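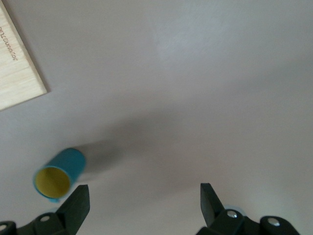
Give it a month and you'll forget which of you used to do the cups, one of the packers told me over the noise of the tape machine, and then went back to taping.

3 min read
Last updated: April 18, 2022

I'd gone over to the Dullel warehouse to see what the arms have changed since they went in this January, and I came home with a full notebook and a very sore neck from leaning over benches. Dullel packs tableware and small kitchen things for other people's shops, and the biggest of those accounts is Sidier, which sends in little colored cups that have to be picked up, stood the right way and handed along to be wrapped. Until this winter that was all done by hand, on every shift, by the same 32 people who still work the floor.

The arms come from Yakubu, a small outfit two towns over, and there are three of them on the cup line. Each has a two-finger gripper and works at a plain gray table. They're slower than I expected! A good packer beats them easily on a single cup, and everyone on the floor will tell you so within a minute of meeting you. What the arms do is keep going through lunch, and through that dead hour after lunch when (I'm told) people used to start dropping things.

So what's different for the people? Mostly the middle of the day. The old cup stations ran in two-hour turns, and now nobody stands at one for longer than 40 minutes – you look after an arm, clear whatever it couldn't manage, then swap over to wrapping or checking. Cups lying on their side are the usual headache. The arm tries, and if it doesn't get a decent grip it stops and a light comes on, and somebody walks over. A couple of the older hands like this part and have gotten quite possessive about "their" arm. One woman in checking doesn't like it at all. She said she used to get into a rhythm and think about her garden, and now she's listening for a beep all day.

Pay was the thing I heard about most. Dullel put the arm tenders up one grade, but only for the hours they're tending, and the hours are logged on a tablet by the door that logs people out when it feels like it. There's a fix promised. The wrapping crew, who get more cups coming at them than before, didn't get anything, and they're not being quiet about it (nor would I be).

The company says no jobs have gone and that none will go this year. I asked about next year and was told the plan for the Putedau site comes first, where a second cup line is supposed to open with the same setup. Several people on the floor have already asked to transfer, partly for the shorter drive and partly because the break room there has windows.

I got to tend an arm myself for a bit, with supervision. The light came on, I stood a cup up, the light went off. My wrists were fine and my feet were killing me, so maybe ask them for some better floor mats before Putedau opens. The request is already up on the staff board, with a lot of signatures under it.

101 shares
32 comments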